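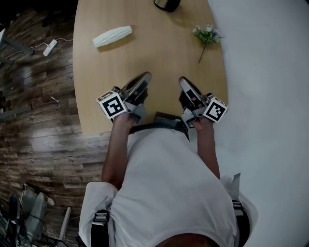
Girard Deden

Good practice for hand-held gripper recording is a set of working rules for people who collect demonstration data with grippers held in the hands. The recorded motions are later used to train robot arms. The rules cover the equipment, the work surface, the operator and the storage of the recordings. In most workplaces they are kept as a short written procedure.

Equipment

Two grippers are commonly used, one for each hand. Each one may carry a cube with square black-and-white markers, which allow a camera to estimate the position of the gripper. The markers on the left and the right gripper should have different patterns, so that the software does not confuse the two sides. Marker faces must be kept clean and flat, and a damaged face is replaced before the next session. Sleeves, cables and straps should not cover them.

When a device is worn on the chest, the straps are closed and adjusted before the grippers are picked up. A loose strap lets the device move against the body, and this introduces errors that are difficult to correct afterwards.

Work surface

The table should be stable and have a plain surface without strong reflections. Only the objects of the current task and those listed as background are placed on it. Objects that can roll, such as cylinders lying on their side, are put well away from the edge. Light objects with thin parts, for example artificial flowers, are checked for damage between recordings.

Power strips and cables on the floor are kept outside the area where the operator walks. The Udamow procedure asks for a free distance of 70 centimeters behind the operator, and chairs must be moved out of this space.

Operator

Every recording begins from the same position — the hands in front of the body, the finger tips facing each other with a gap between them. The operator holds this position for 4 seconds and then starts the task. Movements should be smooth and not faster than the robot can repeat. After 100 recordings a rest is obligatory under the Botar rules, even if the operator does not feel tired.

Records

Failed attempts are marked as failed and are not deleted. The Botar rules limit one data folder to 800 recordings. The file for each session contains the task name, the list of objects and the date of the last calibration. Changes of operator are noted separately.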